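Gengate Bench Cell
Two-finger arm station for household and light shop-floor chores
Home > Equipment > Work cells > Gengate

Overview

Gengate is a table-height work cell for teams that want to find out which chores a machine can take over today and which ones still need a person. It is built by Myung and sold and serviced by Ludow. The cell ships as a frame, a table, one arm with a two-finger gripper, a wrist camera and a control box. A second arm can be added at the far end of the table.

Buyers usually ask the same thing first: can it tidy a room or keep a packing bench in order on its own? Not yet. It can do parts of those jobs well enough to be useful, and the tables below say which parts.

What it handles now

Picking up single soft items from a clear table: ready for daily use
Moving rigid items with flat sides: ready for daily use
Sorting into two bins by item type: ready for daily use, after setup on your own items
Righting an item that lies on its side: works on most shapes, needs a person nearby
Moving potted plants: square pots only, gripped at the pot, supervised
Folding cloth: trial software, not covered by the service plan
Anything on the floor: out of reach

In our acceptance test, the cell is given 61 mixed items, one at a time, with no help from the operator. A cell leaves the shop when it drops no more than 7 of them. Items that the gripper sets down in the wrong place count as drops.

Footwear and plants

Shoes and slippers are harder than they look. A slipper can land sole up, sole down or on its side, and each position needs a different grip. Spined plants are a separate problem. The arm has no sense of touch beyond the fingers, so it will brush a cactus without slowing down. Set a keep-out zone above the pot before you run anything next to one.

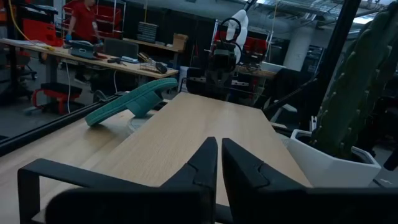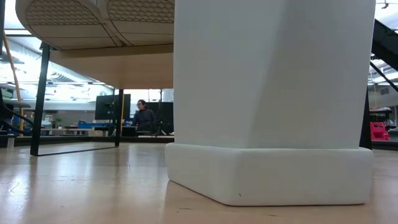

First picture: slipper and potted cactus on the table, from the wrist camera. Second picture: floor level beside the table.

What it does not do

The cell does not clean up after itself. Items that fall off the table stay on the floor until someone picks them up. It does not recognize wet surfaces, and it should not be used with open containers of liquid. It will not open drawers or doors in the standard version. Speed is well below that of a person doing the same work, so the cell makes sense for jobs that can run slowly over a shift.

Customer note

Idley, a returns-handling shop, has run one cell since February on slippers and small home goods. Shift lead Min-kyu Kwon sent us this:

"It does the dull half of the table. We put things down, it moves them to the right bin. Pairs are still ours to match. I would buy it again for sorting, and I would not buy it for folding."

Specifications

Gripper: two fingers, parallel, stepped inner face
Largest pot or box width: 50 mm with standard fingers, wider with the long set
Arms: 1 standard, 2 maximum
Camera: wrist mounted, fixed camera optional
Stop button: on the frame and on the control box
Table height: adjustable when ordered, fixed after assembly

In the box

Frame and table
Arm with gripper and wrist camera
Control box and cables
Standard finger set
Setup guide in English

Installation

Allow one working day. The floor must be level and the table must not touch a wall or column. Keep walkways clear of cables. Training for two operators is included and takes an afternoon.

Service and returns

Ludow answers service calls on weekdays. Finger sets are wear parts and are not covered. A cell that fails the acceptance test at your site can be sent back at our cost before sign-off.

Request a quote
Download the setup guide
Ask about the second arm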